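工作间笔记
2026年5月,星期五
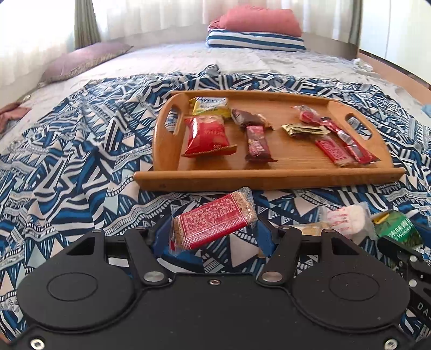

接着上次没写完的。Arancibia那台簧风琴的低音组,今天把风箱和风路重新过了一遍,记在下面,Soledad回来以后对着看。

先说风压。早上没开工之前测,主风箱静压比上周低一点,踩满以后能保持,但松得比原来快。听漏气的老办法,耳朵贴着箱板走一圈,左后角有细细的嘶声。拆开背板,皮子在折角处磨薄了,还没破,透光能看见。先用薄羊皮补了一块,胶刷得窄,压了整整一个上午。下午再踩,嘶声没了。折角另一侧迟早也要补,这次没动。

低音簧。最低那个八度一直反应慢,键按下去要等一下才出声,弹慢的和弦进行还凑合,弹进行曲那种动机就完全跟不上。我原来怀疑是簧舌根部积灰,拿下来刷了,好一点,没有根治。今天把最低的C和升C两片拆出来对比,C的簧舌翘得偏高,起振要的风量大。用骨片轻轻压回去一点,装上试,起音快了,音量略小。升C没动,留着做对照。

这里要提醒一句:压簧舌一次只压一点点,装回去听,再拆。上次Lirkine送来的那套簧,就是有人一次压到位,结果簧舌贴框,轻按根本不响,后来只能重做两片。

音高。压完以后C低了一点,用刮刀在舌尖背面刮了几下,拉回来了。基准按这台琴自己的中音组走,没有按440。Arancibia那边说过,这台琴平时和一组手铃一起用,手铃改不了音,只能琴去就铃。手铃的录音我存了一份,最低那只铃的基音很弱,听到的主要是上面的泛音,拿调音器对着测会跳来跳去。我的做法是先用簧风琴拉一个长音,再放铃的录音,听拍频。拍到很慢就停手,再往下调没有意义,室温一变就全变了。

钟声那一段的事,单独写。

他们秋天的演出想用一组很低的钟声音型,四个音来回走,谱上写得简单,难的是音色。真钟要做到那么低,体积和重量都不现实,会场的楼板也不让放。Soledad提过三条路:一是长钢弦加共鸣箱,用包毡的宽锤打;二是大尺寸钢板悬挂;三是低音簧垫底,上面叠一层金属敲击。我个人倾向第一条和第三条合起来。

弦箱的试验:旧琴箱上绷了一组同音弦,每音三根,弦长按箱子能给的最大长度走。锤头试了硬毡、软毡、毡外面包鹿皮。硬毡起音太亮,像大键琴坏了;软毡闷,传不远;包鹿皮的最接近想要的东西,有一个明显的“咚”,后面跟着长的嗡声。三根弦故意不调齐,中间一根准,两边一高一低,差得很小,嗡声里就有慢慢的起伏,听着像钟。差得稍微多一点就成了走音的钢琴,这个界线很窄,我来回调了好几遍。

录下来看频谱,敲击位置影响很大。靠弦长七分之一的地方打,高次泛音缺一块,声音干净但是没有钟味。往弦的端头挪,金属感出来了。最后用粉笔在箱边上做了记号,从弦枕量起,大家试的时候按这个记号打,不要凭感觉。

测到的一个数:第二根低弦上,296赫兹附近有一个很顽固的峰,不管锤头怎么换都在。我先以为是弦的泛音,把弦捂住敲箱体,它还在,那就是箱板自己的共振。在面板背面临时粘了一根云杉肋条,峰下去了一些,低频也跟着少了一点。肋条先留着,用的是热胶,随时能拆。要不要换成短一点的,等Soledad听过再定。

叠加试验:弦箱打一下,同时簧风琴最低音给一个渐弱的长音。起音由弦箱出,后面的身体由簧撑住。效果比单独用任何一个都好,问题还是前面说的,簧的起音慢,要提前一点点按键。两个人配合练几遍能对上,换了人就又散。可以考虑做一个联动杆,锤柄下去的时候顺带打开簧的音阀,Clillell以前给某台街头风琴做过类似的机构,去信问问有没有图。

距离的问题。工作间里听和场子里听完全两回事。近处听着很厚的低音,走到走廊尽头就只剩敲击声。我让门开着,自己站到楼梯口,请人照记号打,记录如下:
走廊这头:起音、嗡声都清楚,低频压胸口。
走廊尽头:起音清楚,嗡声剩一半,音高还能辨。
楼梯口:只有起音,四个音里面最低的两个分不开。
乐队一进来,最低的两个音估计要靠上方八度帮忙。可以请低音提琴拨弦叠一下,写进给指挥的建议里。

材料清单,要补的:
薄羊皮,上次那张只剩边角。
鹿皮,锤头用,要厚薄均匀的,别再买染色的,会掉色到弦上。
包铜低音弦,问Dollunico,上次报价单最低起订100米,太多了,问能不能拆。
云杉条,不急。
骨胶还有大半罐,够用。

Dollunico那边顺便问一下弦芯的材质有没有换。新到那卷拉上去以后,头两天掉音比旧的厉害,也可能是我绕轴绕得不好,第三根重绕过,下周一起看。

挂板的方案没有放弃。角落里那块钢板挂起来敲过,余音很长,音高含糊,几个人听出来的音名都不一样。单独做效果可以,要走旋律不行。吊绳换成细尼龙以后杂音少了。

湿度记录:早上偏干,补皮子的时候在旁边放了一盆水。琴房那台加湿器滤芯该换了。

下周要做的:
升C簧照C的办法处理。
折角另一侧的皮子。
联动杆先用硬纸板做个样子,看行程够不够。
四个音连着打一遍,按谱面速度录下来,录音文件名写清楚锤头和位置,上次那批分不出哪个是哪个。
肋条拆掉一次,同样的位置再录,和今天的对比。

Soledad Durán十月之前要给Arancibia一个准话,用弦箱还是用采样。采样的版本我也听了,在音箱上很漂亮,和现场铜管放在一起总觉得隔了一层。这个要她来听,我听了太多遍,耳朵已经不准了。

弦箱盖上布再走,昨天忘了。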